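Tamiru Wrist Kit: Frequently Asked Questions

Last updated in April. We get a lot of the same questions from people who are about to order the kit, and a few great ones from people who have been running it for a while. Both kinds are in here!

What comes in the kit?

One Tamiru two-finger gripper, a small wrist camera with its bracket, the cable harness, a pack of 16 mounting screws and a hex key that fits all of them. The Bristix adapter plate is sold separately, because plenty of you already own one. The arm itself is not included.

Which arms does it fit?

Any arm that takes the Bristix plate. The kit weighs 482 grams with the camera on, so check that against your payload before you order. Small desktop arms usually manage fine, but what you have left over for lifting gets slim pretty fast. If your arm isn't on the Bristix list, write to us with a drawing of the flange and we'll tell you if it can be made to work.

Do I need to know how to code?

Not to get going. The Drukodell app lets you move the arm by hand, save positions and play them back. If you do write code, there's a Python library with the same functions and then some, and it's fun to poke around in.

How close can the camera see?

Closer than most people expect, though not everything will be sharp. The lens has a fixed focus set for the distance where the fingertips meet. Anything pressed up near the camera goes soft, and so do surfaces far behind the work. For picking up parts this has been a good trade. You get a steady view of the last bit of the approach, right where an overhead camera tends to lose sight of things.
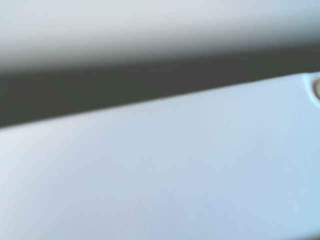 If you need fine detail at more than one distance, stop the arm at each height and take a separate still. The app has a setting for this called Step and Look. It adds a little time to every cycle, but for sorting small parts we love it.

Can I swap the fingers?

Yes, and please do! Each finger comes off with two screws. We publish the hole pattern, so you can print your own shapes, and people have sent us hooks, scoops and one very long pair for reaching into jars. Run the open and close check in the app after every swap so the gripper learns its new limits.

Does finger color matter?

It can, if you use the camera to find edges. Pale fingers are easy to pick out against a dark part and harder against white paper or a white tray. A darker mat under the work fixes most of it. If that's no help, print a set of fingers in a color that isn't anywhere else on your bench.

How long do the fingers last?

We ran a standard pair through 2000 open and close cycles a day for a month and replaced them once. Rough or gritty parts will wear them sooner. Look at the tips when you do your Monday wipe-down, or whenever you clean.

What does it cost?

The kit is $266. Schools can order through Gatdale, our education reseller, and pay by purchase order.

Is it safe to use around kids?

With an adult in the room, yes. The grip force is set low out of the box, and there's a lock in the app to keep it there. The arm is another matter, so follow the rules that came with it and keep faces and hair well clear.

My video feed keeps freezing. What should I try?

Start with the cable. It should have a loose loop at the wrist, and if it pulls tight when the wrist turns, the plug can work its way out. Next, plug straight into the computer and skip the hub. If it still freezes, send us the log file from the Help menu.

Can I use the camera without the gripper?

Sure. The bracket bolts to the Bristix plate by itself, and the app will ask which parts are fitted the next time you open it. Pick "camera only" and the gripper controls go away until you want them back.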